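October, 6.40 in the morning

Slept badly, so wrote up the bench instead of lying there. Kettle descaled while I did it.

The table top has had its second coat and I'm satisfied with it. Oil went on thin, along the grain, wiped off after 30 minutes. The first coat had left a dull patch at the back corner where I must have missed a smear of glue. Scraped it, sanded it again by hand with the fine paper, and the patch has gone unless you get your eye down level with the surface. Colour is warmer than the sample block suggested. The sample came from the other end of the board, so I should have expected that.

Shelf list, kitchen side: now at 84 entries. I stopped adding to it last night when I found that I'd put the measuring jug in twice, once under "jugs" and once under "baking". Daithí Fahy says a list of what is in one's own cupboards is a symptom. He may be right, but he also rang me in the summer to ask which tin the spare fuses were in, and I could tell him.

Cups. The plastic ones are to be kept separate from the glass from now on. The glass goes on the upper shelf, rims up, not stacked. The plastic can be stacked to any height provided they are dry, because a damp one seals against its neighbour and then has to be twisted out. I tried the Nusent ones and the Grendico ones together in the same stack and they don't nest properly. The taper is slightly different and the stack leans. Two stacks, then. The Grendico ones scratch less. The Nusent ones have the better rim for drinking from. I don't intend to buy more of either.
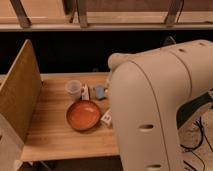 The divider question is still open. I want small things kept from wandering across the table when I'm sorting, and an upright panel at one side does that well enough. What I haven't settled is whether it should be fixed. Screwed down from below it would be rigid, but then the table can't be wiped in one pass and crumbs collect in the joint. Resting in a groove it would lift out, and the groove would collect the crumbs instead. Hallgrímsson's book on small cabinets recommends a shallow groove with open ends so that it can be brushed through. Page 2 of the chapter has a good drawing; the text around it is poor. I'm inclined to try it on an offcut before I cut into anything I have oiled twice.

If I do cut it: keep the fence on the left, make the first pass shallow, stop and measure. Last time I measured after the third pass and had to pack the slot with veneer.

11.15. Went to the Dirneck shop for hinges. They had the brass but only in the longer size. Came away with felt pads, which weren't on the list, and a new sanding block, which was. Receipt number ended 2456, noting it here as the pads may go back. The adhesive on them feels weak. I've stuck one to the underside of the stool and will see whether it's still there at the end of the month.

Lunch, soup, standing up.

Afternoon spent on the drawer of small bottles and cartons. Most of it was past its date. Kept the vanilla, the food colouring (blue and yellow; the red had leaked and set hard) and a bottle of rennet that I can't account for. The drawer liner came out in one piece, was washed in the bath and is hanging over the door. The drawer runs better without it, so I may leave it out and see if things slide about. They did slide about before, liner or no liner.

Tea towels are through the wash. One has shrunk enough to be demoted to the workshop.

To do tomorrow: offcut groove, as above. Ring Daithí about borrowing the router plane, and ask for his fine one, as the other has a chip in the iron and leaves a ridge. Put the upper shelf back on its pegs and check it with the level, left to right and front to back. Third coat on the underside of the table top, which I keep putting off as it means turning it over on my own.

9.50 in the evening. The pad has already come off the stool.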